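**Stuldale, Friday, November 12, 2021** – Shoppers in Stuldale will get later opening hours at the Plenmont grocery store starting next month, after the town agreed to drop an old limit on evening trading along Sanstead Road.

The store now closes at 9 p.m. on weekdays. Under the new rules it can stay open until 10, and the same will apply to the pharmacy and the two cafes on that block.

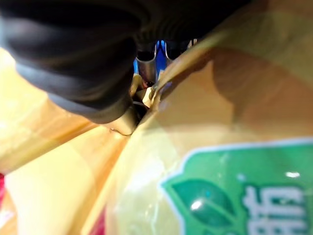

Store manager Jouko Räsänen said most of the requests came from hospital staff whose shifts end in the evening. "They get off the bus and we're locking up," he said. "One more hour is enough for them to pick up dinner."

Sunday hours will not change. Deliveries will still have to be finished by 9 p.m., a condition asked for by residents of the Zakharchenko apartments, whose bedrooms face the loading area.

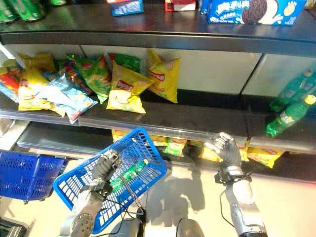

The number 2 bus, which stops across the street, keeps its present timetable until January. Riders have asked for a later run on weeknights, and the town expects to take that up with the new schedule.

Plenmont is hiring for the evening shift. Applications can be picked up at the service desk.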